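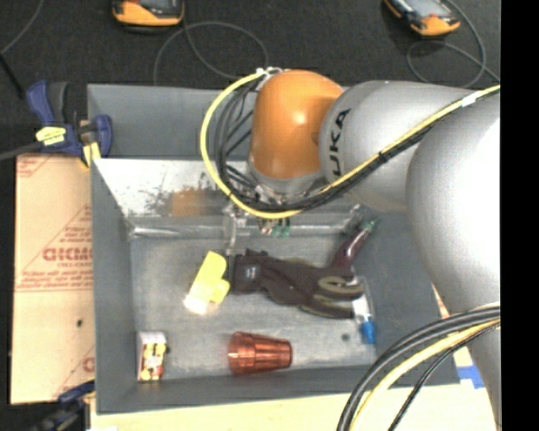

Issue 81

Skoltville Lending Store
Bins in Use: a picture page

The Skoltville Lending Store keeps small household articles for loan to residents of the town and of the neighbouring district of Culo. Between a loan being returned and the same article going back on the shelf, it spends some time in a bin. This page is given over to those bins, which members rarely see from the public side of the counter.

The text was prepared by Ntombi Nkosi, with notes on the catalogue by Hiu-tung Hsu.

Front bin and back bin
Two grey bins, one directly behind the other. The sides of the front bin slope and have a matt finish, and the floor is paler and streaked. Black scuffs show along the back inner wall.

Contents
Seven objects in the front bin. The interior of the bin behind is mostly plain.

About the bins

The present bins replaced the wooden trays with which the store opened. The trays were handsome but heavy, and their corners trapped dust. The grey bins were chosen by Tiburcio Ventura, then in charge of the back room, after a trial lasting until June. The sloping sides allow a flat article to be slid up the wall and lifted by its edge, and an empty bin can be set inside another at the end of the day.

The store holds 276 bins in all. Most are kept on the lower racks of the Carré building, and the remainder are held in the annexe. Scuffs and streaks are accepted as ordinary wear. A bin is withdrawn only if it is cracked, if its rim has become sharp, or if a mark on the inside rubs off on to a clean cloth. Withdrawn bins are offered to the allotment gardens — they are much in demand there in spring.

How articles are sorted

Returned articles are placed in a bin in a single layer wherever space allows. Small things are kept clear of the corners. Anything with a loose part is set aside in a bag bearing the loan number, and the bag travels with the article until both have been checked against the catalogue.

The catalogue, known within the store as Hurby after the street on which the first office stood, lists 450 kinds of article. Each entry gives the usual condition of the article, the parts which should accompany it and the shelf to which it belongs. Where an article does not match its entry, it is passed to Lerato Naidoo at the repairs desk. It is not returned to the shelf in the meantime.

Bins are wiped at the close of each session. A damp cloth is sufficient for most purposes. Abrasive pads should not be used, as they dull the surface and make later marks harder to remove.

Notes for members

Members returning articles are asked to empty them of any contents and to fold or close them where this is possible. Articles should be handed over at the counter and should not be left in bins by the door, which are reserved for books.

Members who believe that something of their own has been returned by mistake should give a short description and the loan number to the counter. Unclaimed items are kept in a locked cupboard in Room 337.

Prints and permissions

Requests to reproduce material from this page should be made in writing to Dumisani Hendricks, Publications, Skoltville Lending Store. Schools and local societies are not charged. The wording of captions may be shortened, but the name of the store should be retained.

Page last revised Apr 10, 2026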